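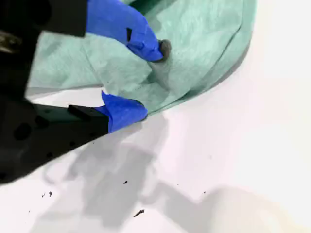

Some of you asked me what happened with the company that took deposits for heat pumps in our street. I was in court on Friday, so I will write it down. Thread.

The firm traded as Zaditz. They came door to door last March and asked 885 pounds as a deposit, with a promise to install within 30 days. I paid. My neighbour on the left paid too. She also gave them her old boiler papers, and she never got them back.

After 30 days there was no engineer and no pump. The phone number still worked for a while – a polite man told me each time that the parts were "at the port".

Then the letters started to come from a different name, Fludus. Same bank account, same postcode, new logo. I kept both letters and this was later very useful, so please keep your letters.

In court I learned that 22 households have made a statement. I knew only of five. Some live on the MacLeod estate, on the other side of the railway, where they were told that our street was already finished.

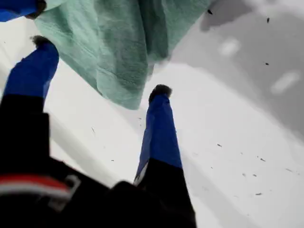
Two blue fingers with black tips, and something bright white behind.

The director did not plead on Friday. His lawyer asked for more time to read the bank records, and the judge gave it. The hearing was very short. I waited longer for the bus.

What I did, if you are in the same situation: I wrote to my bank first, then I reported it to trading standards, then to the police. The bank has returned 50 pounds until now, for a card fee. The rest is "under review".

One more thing. A company with the name Jakesent is now ringing people here and offers to get the deposits back, for a fee paid before. I don't know who they are. I did not pay them and I asked my neighbour also not to pay.

The next date is not fixed yet. I will add it under this post when the court office sends it to me.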